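Ikville Craft and Garden Circle
Minutes of the March meeting

Present: Leonilde Louro (chair), Aurora Nogueira, Rodrigo Teixeira, Bianca Jitaru, Leonor Bragança (taking the minutes), and a very good crowd of members, a few of whom had to stand until we found the folding chairs.
Apologies: the Muvham ladies, who had a funeral to attend and sent their love.

The meeting opened at 7:10 p.m. Leonilde welcomed everybody, especially the new faces, and thanked Bianca for the lemon bars, which had mostly gone by the time she got to thanking her for them.

1. Minutes of the last meeting
Read and accepted with one change. The ribbon left over from the Christmas swags was burgundy and the minutes had it down as brown. Leonor apologized to the ribbon.

2. Money
Rodrigo reported a balance of $3,129, which is healthier than this time last year thanks to the wreath sale. The one large bill still to come is $599 for the new folding tables. Aurora asked whether we could get by with the old ones and Rodrigo invited her to come and carry one. The bill was approved.
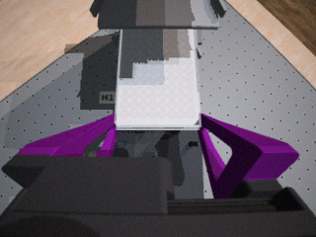 Purple gripper fingers holding a flat white piece.

3. Spring door baskets
This took up most of the evening, and happily so. We have promised 23 baskets to the residents at Zenddale, one for each door, and Leonilde would like them all hanging by the Tuesday before Easter so that visiting families get to enjoy them too.

Aurora brought two samples. The first had forced daffodils and pansies planted in a plastic liner, with moss tucked around the top. The second was all cut stems - tulips, a little pussy willow and some boxwood from her own hedge - pushed into wet floral foam. Everyone loved the look of the second one, but Bianca pointed out that tulips in a warm hallway will open flat and drop within a few days, and that it would be a shame for somebody to look at bare stems over the holiday. After a good long talk we settled on the planted version, with a few cut branches of pussy willow stuck in for height. They last for ages and don't mind drying out.

Pansies will come from Garcia, who gave us such a nice price in the fall. Rodrigo will call and ask for mixed colors, heavy on the yellow and the blue, and will find out whether they can hold the flats for us until we're ready to plant.

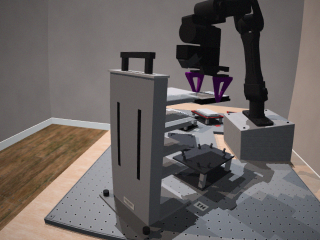
Leonor asked about drips, remembering the wet carpet we had to answer for two years ago. Bianca has been lining her own baskets with a cut-down milk jug and says she has never had a leak, so we are all asked to save our gallon jugs, rinsed please, with the labels soaked off if you have the patience. Aurora will cut them. She has the good scissors and would like it noted that they are hers and are for plastic only.

Bows were discussed at some length. It was agreed that they should be wired on and not glued, so that the baskets can be used again in summer, and that the tails should be kept short enough to stay clear of the door handles. Leonilde will show anyone who wants to learn how she does her double loop, and says it is much easier than it looks once you stop squeezing so hard.
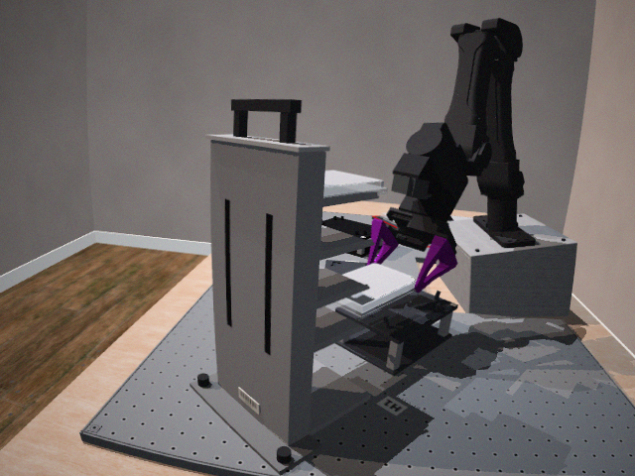 4. Seed and cutting swap
We will hold the swap again in the parking lot if the weather is kind and indoors if it isn't. Rodrigo has 40 small paper envelopes left and will bring them along, but please write the name of the plant on yours before you come. Last year we had a number of mystery packets, and one of them has now taken over Leonor's side yard. Nothing with mint roots this time, by popular request.

Bianca offered to take dahlia tubers off anyone who is dividing theirs, and has hydrangea cuttings to trade, the white kind, already rooted.

5. Drying flowers for the fall
Aurora reminded us that if we want our own dried flowers for the fall garlands we have to get the strawflower and statice started indoors very soon. She has seed for both and passed it around in teaspoons. Leonilde is still undecided about larkspur, which dries beautifully but sulked for her all last summer. 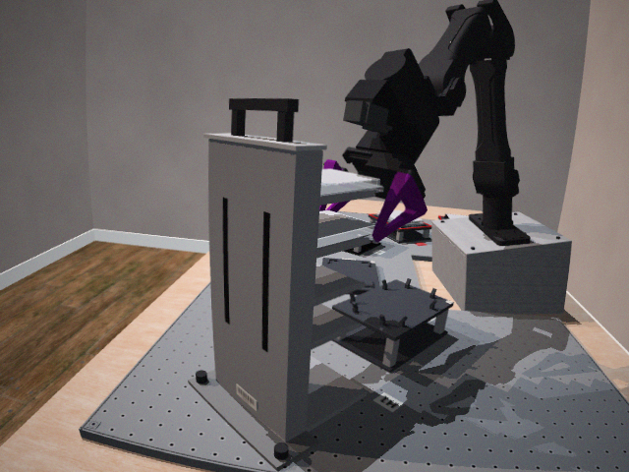 6. Any other business
A blue casserole dish with a glass lid was left behind after the potluck and is in the kitchen cupboard. The glue guns need new sticks, the thin size. Leonor will pick some up.

Next meeting: same time in April, when we will be planting, so wear something you don't mind getting dirty and bring a trowel if you have one. Rodrigo is down for refreshments.

The meeting closed at 8:50 p.m.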